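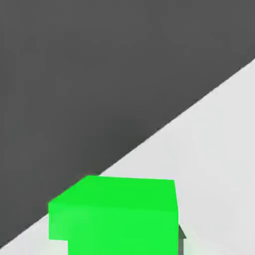 Charcoal and pale grey.

Sending thank-you cards after a big event

July is a busy month for thank-you cards at Rakeck. We sell plenty of them to people who have just had a wedding, a milestone birthday or a new baby, and most of the questions we get at the counter are about what to write and how late is too late. Ladi Balogun looks after our card orders and has been answering these for years, so most of what follows comes from her.

On timing, her advice is to send the card when you can and leave out the apology. A line about how sorry you are for the delay takes up half the space, and the person reading it has probably lost track of the date anyway. If it has been the better part of a year, one short sentence is enough. After that, get on with the thanks.

For a wedding or a large party, it helps to keep a list as the presents are opened. Write down the name, the gift and the postal address on one line, and add a tick when the card has gone out. Couples who come in with a list usually finish their cards. The ones working from memory tend to stall at the cousins.

If you have 60 cards to write, don't try to do them in one evening. Ladi suggests 10 at a sitting, with the hardest ones mixed in among the easy ones. Your handwriting will hold up better and the wording won't go stale. Two people can share the job, but whoever knows the guest better should write the message, and both can sign.

The message itself can be four sentences. Name the gift, say how you will use it or what you liked about it, mention something about the person or the day, and close with when you hope to see them next. For money, you don't need to write the amount. "Thank you for your generous gift" is fine, and it is nicer if you can say what it is going towards – a trip, a new couch, the nursery.

Some people give their time and nothing wrapped. The uncle who drove guests back to the motel and the neighbour who lent her kitchen should get a card too, and they are the ones most often left off the list. Put them on it before the day if you can.

We are often asked whether an email or a text will do. For a small favour, of course. For a present that someone chose and posted, most of our customers still feel a card is the right thing, and older relatives in particular like to have it on the mantelpiece for a while. Children can sign their own from quite a young age. A drawing on the inside left is as good as a message, as long as an adult adds a line saying what the gift was.

A few practical points. Ballpoint is safer than gel ink on the coated cards, which can smear if you close them too soon. The uncoated ones take almost any pen. Write the envelope first, before you seal the card in it, so the pen doesn't press through. Square envelopes may cost more to post than the standard rectangular shape, so check at the post office before you buy a big batch of them.

On stock, the Song range of blank cards is back on the shelf after a gap in the autumn. It has the same plain fronts as before, with a slightly heavier envelope. The Sirna thank-you sets are still available in packs of 10, and we can order in a carton of 50 for weddings if you let us know ahead of time. Kalto has stopped making its folded notelets, and once the ones on the bottom rack are gone we won't be getting more. Several of you have asked for something similar in that size and we are looking.

Fulvio Testa is running his card-writing table again on Saturday, from 10 in the morning until lunchtime. It is a quiet place to sit and get through a pile, with spare pens and blotting paper on hand. He will help with wording if you are stuck, and he can address envelopes in italic for a small charge per envelope. Bring your own list and addresses. Cards bought elsewhere are welcome at the table as well.

There is no need to book for one or two people, but groups should ring the shop first so we can put out another chair or two. Parking behind the building is still limited while the lane is being resurfaced – the side street is the better choice this week.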